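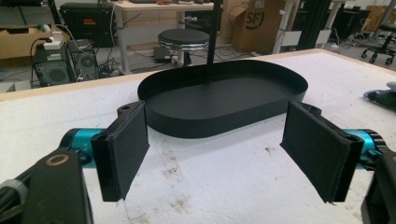
An oval tray on a white tabletop.

How to Keep Score at a Baseball Game

My grandmother kept score at every game she went to, and I still have a drawer full of her pencil stubs. If you have ever looked over at the person in the next seat, scribbling away in little boxes, and wondered what on earth they were doing, pull up a chair. You can learn enough to get through your first game in one evening, and it makes a slow inning fly by!

What you'll need

A scorecard, two pencils and something stiff to write on. I started in 2000 with a photocopied sheet from Recep Baysal, who coached our town team, the Gritham nine, and I still like his layout best (big boxes, lots of room for mistakes).

Step 1. Learn the position numbers

Every fielder has a number. Pitcher is 1, catcher 2, first base 3, second base 4, third base 5, shortstop 6, and then the outfield from left to right is 7, 8 and 9. The shortstop trips everybody up. Say them out loud in the car a few times and they'll stick.
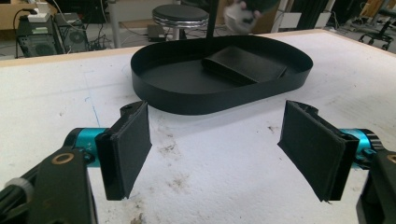 Step 2. Fill in the lineups

Get to your seat early and write both batting orders down the left side, with each player's position number next to the name. Leave a blank line under each spot for substitutes.

Step 3. Mark what each batter does

A grounder to short, thrown to first, is 6-3. A fly ball to center is F8. A strikeout is K, and lots of folks turn the K backward if the batter just stood there and watched it go by. For a hit, trace the line from home to first and keep going as the runner moves along. When he scores, color in the whole diamond, which is the fun part.

Step 4. Close out the inning

After three outs, draw a slash at the corner of the last batter's box and jot the runs at the bottom. Next inning, new column.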